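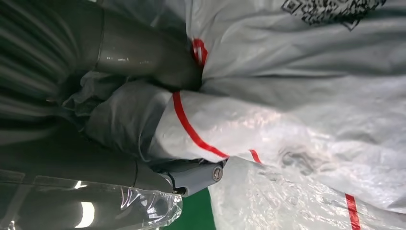
스티바모(Stivamo) 하드웨어 지갑 제품 안내

최종 업데이트: 6월

스티바모를 찾아와 주셔서 고맙습니다. 코인을 처음 사 보신 분도 계실 테고, 거래소에 맡겨 둔 지 몇 해가 지나 이제는 직접 보관해 보고 싶다는 분도 계실 텐데요, 어느 쪽이시든 천천히 읽어 보시라고 설명을 조금 길게 적었습니다. 저희 제품 페이지가 원래 좀 깁니다. 급하신 분은 중간의 사양과 맨 아래 구입 안내만 보셔도 괜찮습니다.

스티바모는 암호화폐의 개인 키를 인터넷에 연결되지 않은 기기 안에 보관하는 하드웨어 지갑입니다. 코인 자체가 기기 속에 들어 있는 것은 아니고(이 질문을 정말 많이 받습니다!), 코인은 언제나 블록체인 위에 있으며 그것을 움직일 수 있는 열쇠가 기기 안에 있다고 생각하시면 됩니다. 그래서 기기를 잃어버리셔도 복구 단어만 잘 가지고 계시면 새 기기에서 그대로 되살리실 수 있고, 반대로 복구 단어를 남에게 보여 주시면 기기가 서랍 속에 얌전히 있어도 자산이 빠져나갈 수 있습니다. 이 부분은 아래에서 한 번 더 말씀드리겠습니다.

어떤 분께 어울리나요

매일 사고파는 분보다는 한번 사서 오래 들고 가시는 분을 생각하며 만들었습니다. 화면이 큼직하고 버튼이 두 개뿐이라 눈이 침침하신 부모님께 선물하셨다는 후기도 종종 올라옵니다. 하루에도 몇 번씩 주문을 내셔야 하는 분이라면 거래용 자금은 거래소에 조금 남겨 두시고, 당분간 손대지 않을 몫만 스티바모로 옮기시는 방법을 권해 드립니다. 저희 직원들도 대체로 그렇게 쓰고 있어요.

화면과 버튼

송금하실 때는 받는 주소와 금액, 수수료가 기기 화면에 차례로 나타납니다. 컴퓨터 화면에 보이는 주소와 기기 화면의 주소를 꼭 나란히 놓고 비교해 주세요. 앞뒤 네 글자만 보고 넘기시는 분이 많은데, 앞뒤만 비슷하게 꾸민 주소를 쓰는 사기가 있으니 번거로우셔도 끝까지 읽어 보시는 편이 좋습니다. 확인이 끝나면 양쪽 버튼을 함께 길게 누르시면 됩니다. 살짝 스친 정도로는 승인되지 않도록 누르는 시간을 일부러 길게 잡았는데, 처음에는 답답하다고 하시다가도 며칠 쓰시면 금세 익숙해지시더라고요.

페르스테드 앱 연결

전용 앱의 이름은 페르스테드(Ferstead)입니다. 컴퓨터와 휴대전화에서 모두 쓰실 수 있고, 잔액 확인과 송금, 주소록 관리, 펌웨어 업데이트를 여기서 하시게 됩니다. 잔액만 들여다보실 때는 기기를 연결하지 않으셔도 됩니다. 시세가 출렁이는 날이면 자꾸 열어 보게 되는 것이 사람 마음이라 이 기능은 첫 버전부터 넣어 두었습니다. 원화 표시는 설정의 '통화' 메뉴에서 바꾸실 수 있어요.

주요 사양

지원 자산: 코인 및 토큰 3,000종
무게: 66g
배터리: 400mAh 충전식
연결: USB-C, 블루투스(설정에서 끌 수 있음)
잠금: 숫자 PIN, 추가 암호 문구
복구: 24단어
구성품: 본체, USB-C 케이블, 복구 단어 기록 카드 두 장, 한글 설명서

지원 자산 목록은 앱 안의 검색창에서 확인하시는 것이 가장 정확합니다. 이름이 같은 토큰이라도 네트워크가 다르면 지원 여부가 달라질 수 있으니, 보내시기 전에 어느 네트워크인지 먼저 살펴봐 주세요. 새로 나온 토큰은 아무래도 추가까지 시간이 걸립니다. NFT는 이더리움 계열만 앱에서 바로 보실 수 있고, 나머지는 외부 지갑과 연결해서 쓰셔야 합니다.

후지모토 케이스(별매)

후지모토(Fujimoto)는 스티바모 본체에 맞춘 보호 케이스입니다. 안쪽에 얇은 펠트를 대었고, 뚜껑 쪽에 기록 카드 크기의 칸이 하나 있습니다. 다만 그 칸에는 카드를 넣지 말아 주세요. 케이블이나 여분의 메모지를 넣으시면 딱 좋습니다. 기기와 복구 단어를 한곳에 두시면 둘을 한꺼번에 잃어버리실 수 있습니다. 색은 짙은 남색과 모래색이 있고, 모래색은 손때가 조금 타는 편입니다.

처음 설정하실 때

포장을 여신 다음 봉인 스티커가 온전한지부터 봐 주세요. 전원을 켜면 언어를 고르고 PIN을 정하는 화면이 나오고, 이어서 복구 단어가 하나씩 표시됩니다. 여기서는 서두르지 마시고, 차 한 잔 옆에 두고 또박또박 적으시면 좋겠습니다. 적은 뒤에는 기기가 순서를 섞어 다시 물어봅니다. 만약 새 제품인데 복구 단어가 이미 적힌 종이가 들어 있다면 절대로 사용하지 마시고 바로 저희에게 알려 주세요. 정상 제품에는 빈 카드만 들어갑니다.

복구 단어는 사진으로 찍거나 메신저로 보내거나 클라우드에 저장하지 않으시길 부탁드립니다. 저희 상담원은 어떤 경우에도 복구 단어를 여쭙지 않습니다. 전화로든 메일로든 물어보는 사람이 있다면 저희가 아니니 그대로 끊으셔도 됩니다. 설정을 마치신 뒤에는 큰 금액을 한 번에 옮기지 마시고, 작은 금액을 먼저 보내 도착하는지 보신 다음 나머지를 옮겨 주세요.

자주 보내 주시는 문의

PIN을 잊으면 어떻게 되는지 많이들 궁금해하십니다. 여러 번 틀리면 기기가 초기화되고, 복구 단어를 입력해 다시 쓰실 수 있습니다. 복구 단어까지 잃어버리셨다면 안타깝게도 저희가 도와드릴 방법이 없습니다. 판매하는 입장에서 꺼내기 쉬운 말은 아니지만 구입 전에 꼭 알고 계셔야 할 내용이라 적어 둡니다.

이전 모델인 그로솔리츠(Grosolitz)를 쓰고 계신 분은 같은 복구 단어로 스티바모에 옮겨 오실 수 있습니다. 그로솔리츠의 보안 업데이트도 계속 제공하고 있으니 잘 쓰고 계신다면 서둘러 바꾸지 않으셔도 됩니다. 블루투스가 필요하시거나 화면이 작아 불편하셨던 분께는 교체를 권해 드리고요.

구입 및 보증

본체 가격은 199달러이고, 케이스는 따로 주문하셔야 합니다. 원화 결제 금액은 주문서에서 확인하실 수 있습니다. 오후 2시 이전에 결제하시면 당일에 발송하며, 제주와 섬 지역은 조금 더 걸릴 수 있습니다. 보증 기간은 2년이고, 봉인을 뜯지 않으신 제품은 받으신 뒤 14일 안에 반품하실 수 있습니다. 봉인을 뜯은 제품은 보안상 재판매가 어려워 초기 불량일 때만 교환해 드립니다. 중고 거래로 구하신 기기는 보증에서 제외되니 공식 판매처에서 구입해 주세요.

암호화폐는 가격 변동이 크고, 저희는 어떤 자산의 매수나 매도도 권유하지 않습니다. 사용하시다가 막히는 부분이 있으면 페르스테드 앱의 '도움말'에서 문의를 남겨 주세요. 화면에 나온 오류 문구를 그대로 적어 주시면 답변이 훨씬 빨라집니다.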